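The Latano Loaf

Hilkka Harju had the dough on the table by four in the morning, as she did every day in April, when the guests came back to Jetdale and wanted cardamom buns with their coffee.

She weighed out the flour and rubbed in the butter. The recipe was her aunt's and had been written on the back of a Huttunen seed packet. It said to bake the loaf until it smelled right, and gave no time at all. Hilkka had baked it for 23 years and it had smelled right on most days.

At five Orvokki Miettinen came in through the back door with the milk.

"They want it for the Latano," she said. "The whole loaf, plaited, with the sugar on top."

"How many?"

"100."

Hilkka went on rubbing. The Latano was the big hotel by the water, and it had never bought so much as a roll from her. She thought about the oven, which took eight loaves at a time if you turned the end ones sideways.

"By when?"

"Tomorrow noon. I said you'd ring them." 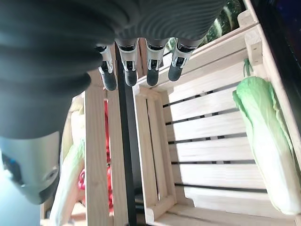 Four fingers, black at the tips.

They started on the second batch straight away. Orvokki had not plaited since school and her strands came out thick at one end and thin at the other. Hilkka undid the first two and showed her again – left over middle, right over middle, and don't pull.

"My mother pulled," said Orvokki.

"Your mother's loaves split."

Orvokki thought about this and stopped pulling.

By six the kitchen was warm and the first loaves had gone in. Hilkka wiped her hands, took the seed packet down from the shelf and turned it over. Under the part about the smell there was a line in pencil she had long ago stopped reading. More salt than you think.

She put a pinch in the next bowl, and then another. Then she went to the telephone in the passage and asked the Latano whether they would be sending a van.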